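The Round White Table: notes for my talk at the Stodelus Hall home evening 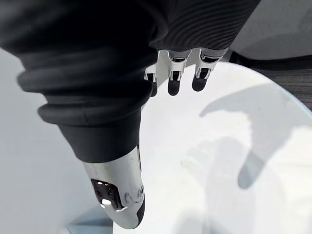 J. Agyeman

Opening (take your time, let people find a chair)

Good evening, and thank you for coming out when it would have been so easy to stay in with the heater on. July is not kind to this hall. There's tea in the urn at the back, and I won't mind at all if you get up in the middle for another cup.

I've been asked to talk for forty minutes about a table. When I told my sister this she asked which table, and I said just the one, the round white one, and there was quite a long silence on the phone. But I do think you can talk about a table for forty minutes. I've talked about this one for a good deal longer than that at home, usually with a tape measure in my hand.

I'll start with why I went round, then move on to sizes and where to put the thing, then looking after a white top, and then lighting and what to keep on it. Questions at the end, or shout out as we go. I'm easily led off course and quite enjoy it.

(Ask: who eats at a round table at home? Who used to, and got rid of it? Chat to one or two of them.)

Why round

We had a rectangle for years. It came with us from the old place in Wulden, and it was a perfectly good table, only it had been bought for a perfectly different room. One end was always against the wall, so one end was never sat at, and you know what happens to an end of a table that isn't sat at. Mail, mostly. Library books. A bag of onions for most of one winter.

A round table hasn't got an end for things to collect on. I won't pretend that cured us, and there are still days when you could lose a cat under the newspapers, but the piles have to sit out in the open and they embarrass you sooner.

The other thing is corners. If you have a narrow kitchen, or little ones at exactly the height of a table corner, or you're someone like me who walks about at night without turning the lights on, you'll know about corners. I had a bruise on my left hip for so long that I'd stopped thinking of it as a bruise.

And then there's the talking. At a rectangle you get the people beside you and the person across, and that's your lot for the evening. Around a small circle you get everybody, whether you want them or not. (Pause here, it usually gets a laugh, especially from anyone with in-laws.)

Now, the case against, because I did promise to be fair. Round tables waste space in a square room. You can't push one up against a wall without it looking as though it's sulking. You can't put two together when the cousins come. And a tablecloth for a round table costs more than it has any right to. If you've got a long thin room and a big family, please keep your rectangle and love it.

Sizes, and the business with the tape

This part has numbers in it, sorry. I've put them on the handout as well.

Ours is the Kerkow, in the smaller size, and it measures 834 millimetres across. The larger one is 1338. I stood in the shop going from one to the other for most of an afternoon, and in the shop, I have to tell you, the small one looked like something you'd put a pot plant on. Shops have very high ceilings. Everything shrinks in there and then grows again in the back of your car.

We nearly bought the big one. What stopped us was an old bedsheet. I went home, laid the sheet on the kitchen floor, tied a pencil to a piece of string, drew the circle and cut it out. Then we left it on the floor for a few days and walked around it. Or tried to. You couldn't open the oven without standing on the table, as it were. So out came the scissors, and down it went to the small size, and suddenly we could all breathe.

If you take one thing home tonight, take the bedsheet. Newspaper taped together does just as well. Put your chairs around it, and pull them out as if someone were getting up in a hurry to answer the door. It's the pulled-out chair that catches people. A chair tucked in takes up hardly any room and a chair with a person in it takes up a great deal.

(Hold up the bedsheet circle. It's in the blue bag with the handouts. Get two people from the front row to hold it flat, and let them have a look at how small it seems in this hall.)

Our nook is 1619 millimetres from the wall to the side of the fridge, so you can see it's a snug fit even with the small one. We seat three there in comfort and four if everybody is fond of each other. I once tried to get eight around it for soup. We ended up with bowls on our knees and somebody on the back step, and it was a lovely night, but I wouldn't call it seating.

A word on legs. A table with a single post in the middle lets you put a chair anywhere, and that's half the point of going round. Four legs are steadier, but somebody always gets one between the knees. Whichever you choose, lean on the edge before you pay for it. Put your forearms down and really lean, the way you do when you've finished eating and the conversation is getting good. If it tips towards you in the shop it'll tip towards you at home, with gravy on it.

(Drink some water.)

Living with a white top

People do ask whether I'm mad, having white. I asked myself the same thing the first week, when I found a ring from a beetroot jar.

What I've come around to is that a white top shows you everything straight away. Our old brown table hid the crumbs beautifully, and I used to think of that as a kindness until the day we carried it outside into the sun. With white, you see the toast crumbs at breakfast and you wipe them at breakfast. It takes no time. I wouldn't say I'm a tidier person, but I've certainly got a tidier table.

What I use, day to day, is a soft cloth wrung out in warm water with a tiny drop of dish soap, then a dry cloth after. The dry cloth matters more than you'd think. Leave a white surface to dry by itself and you get cloudy swirls, and they show up worst in the late afternoon, just when people drop by.

I go in circles from the middle outwards and finish by running the cloth around the rim. The underside of the rim too, every week or so. Go home and run your fingers along under the edge of your own table. I'm not going to say any more about it, but do go home and do that.

For the rings and stains: tea comes off with a paste of baking soda and water, left on for as long as it takes to make another tea. Turmeric is a different sort of creature. We had a curry night early on and ended up with a yellow thumbprint that I scrubbed at until my wrist hurt. What shifted it in the end was the sunlight through the kitchen window, over a couple of weeks, and I could have saved myself the scrubbing. Try anything new on the underside first, as your top may be made of quite different stuff from mine.

Please don't use the green scouring pads. A scuffed patch never looks clean again, however clean it is, and your eye will go to it every single morning.

Felt on the bottom of everything. Vases, lamps, the pepper grinder. A dark mug with a rough unglazed foot will leave little grey lines on a white table like pencil marks, and for a long time I was blaming the children for those. I have since apologised.

Light

A white top bounces light about, and in a dim kitchen that's a gift. Ours faces the wrong way for winter sun, and the week the table went in I noticed I was switching the lamp on later in the day. In a very bright room it can go the other way and you'll be squinting over your porridge. A plain linen cloth, folded into a square and put down off-centre, takes the edge off it.

If you've got a pendant lamp, hang it over the middle of the table and not over the middle of the room. Ours hung over the middle of the room for ages and everyone sat with their plates in shadow. Moving the hook was a twenty-minute job that we put off for two years. Use a warm bulb. White under a cold bulb feels like somewhere you'd go to have your blood taken.

What stays on it

One thing in the middle, is my rule, and I break it constantly. At the moment ours has a shallow bowl for fruit. It has to be low enough to see over, or you've undone all that good work about everyone being able to talk to each other. I've had tall branches in a jug there and they were gorgeous and we spent a fortnight leaning sideways to ask for the salt.

Anything else that lands there during the day goes in a basket on the bench before tea. The basket isn't sorted. I've no wish to deceive you about the basket.

(If running over, skip the placemats and go straight to questions.)

Placemats, quickly. The rectangular ones don't sit well on a small round table, as the corners overlap and hang off the rim, and then a sleeve catches one and over goes the glass. Get round ones, or wedge-shaped ones if you can find them, or cut some out of felt as I did. There's a pattern on the back of the handout. It's drawn for the small size, so add a bit for anything larger.

Questions

Likely ones, from last time: does it wobble on old floorboards (yes, a bit, and a slice of cork under one foot fixes it), can you iron on it (please don't), would I buy it again (I would, and sooner).

Remember to get the bedsheet back before everyone goes, and to switch off the urn.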